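The Saturday session at Prundora starts with the floor. Before anyone puts on a headset, the organizer walks the whole room and picks up whatever was left behind the night before.

"You can't see your feet once you're in," she says. "So we clear everything. Bags, cups, jackets, all of it goes out to the hallway."

She has run the sessions for 2 years and asked to be identified only by her job. Before that she worked at Billey, a furniture store on the same street, and she says the work is closer to that than people expect. Much of her day goes to moving things, plugging things in and wiping things down.

The room was picked for its size and its light. Prundora looked at 8 places before signing the lease, and most had pillars. This one is open nearly from wall to wall, with a smooth, dark floor that she mops herself. 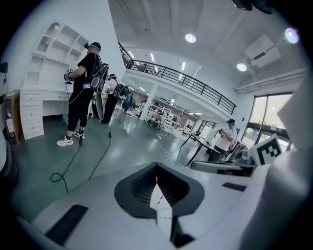
Cables are the part she talks about most. "I tell people to lift their feet a little when they turn," she says. "If you feel something against your shoe, stop and wait. One of us will come over and move it."

New people tend to stand stiffly for the first few minutes, holding the controllers close to the chest. She lets them. The backpacks take getting used to as well – she has people walk a lap with the straps tight before they try anything else.

She asks everyone to wear flat shoes and clothes they can bend in. Sandals are not allowed. Anyone who wears a cap can keep it on if the headband still sits level.

A session lasts 23 minutes. It used to be longer, but people came out tired and the last part was wasted. "They'd just stand there," she says. "It's a lot of weight on your back."

She would like to add evening hours in August and is talking with Astov, the landlord, about the heating. For now the doors close at six, and the headsets go back on the shelf to charge.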